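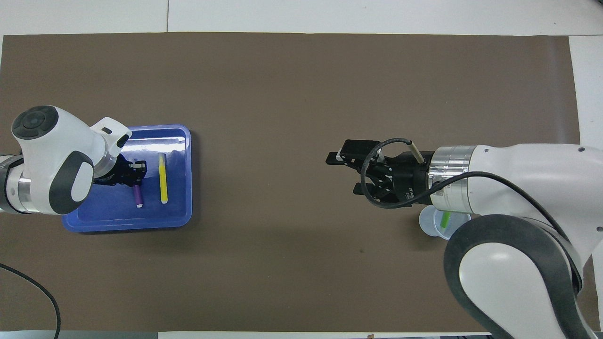
Wake me up when one of them can fold a fitted sheet, wrote a reader named Châu under the first version of this article, and I've kept the line in because it's a pretty fair place to start. Most people who ask whether machines can do chores yet have one chore in mind, and it's usually the one they hate.

Chore robots (general overview)

A chore robot is a machine meant to do the small physical jobs people do in homes, shops and workrooms: clearing a table, sorting parts, putting markers back in a cup. I use the term loosely here. A dishwasher does a chore too, but you have to bring it the dishes, and I'm leaving it out, along with anything else that's mainly a box with a door.

What works now

Floors work. A robot vacuum has one flat surface to deal with and can bump into things without much harm (mine has eaten two phone chargers, but I blame myself for those). Lawns mostly work too. On the shop floor, arms have been welding, painting and stacking for decades, as long as every part shows up in the same spot, facing the same way.

What sort of works

Picking things up off a table is the big one. Two arms and a pair of grippers can handle simple tidying, and markers are a popular thing to practice on — they're stiff, light and cheap, and they don't break when you drop them. They do roll, though! And a marker lying in a tray is harder than it sounds. The jaws have to come down low without hitting the rim, close on one marker and leave its neighbor alone. Shiny plastic can throw off a camera, and a see-through cup can be worse, as depth sensors often look straight through it.

Fullar, a hobbyist testing group I follow, ran a tabletop sorting task 1,257 times and counted 954 clean finishes. I was impressed until I pictured my own kitchen drawer being put away on those odds.

What doesn't work yet

Laundry, mostly. Cloth changes shape every time you touch it, so the machine can't just remember what a shirt looks like. Cooking from scratch is another one, and so is cleaning a bathroom, where everything is wet, curved or behind something else. Châu's fitted sheet belongs here too. I can't fold one either.

Speed

Speed gets left out of a lot of demo videos. Brotance, a small workshop that packs craft kits, tried a two-armed setup on its sorting bench and clocked it at 70 seconds for a tray a person clears in nine. They kept it for evenings, when the wait bothers no one. Brorko, a packing shop across town, gave up on the same idea in April and went back to doing it by hand — mixed bins were the trouble there, with new items coming in every week.

See also: robot vacuums, grippers, bin picking, teleoperation

Last edited 27 February 2022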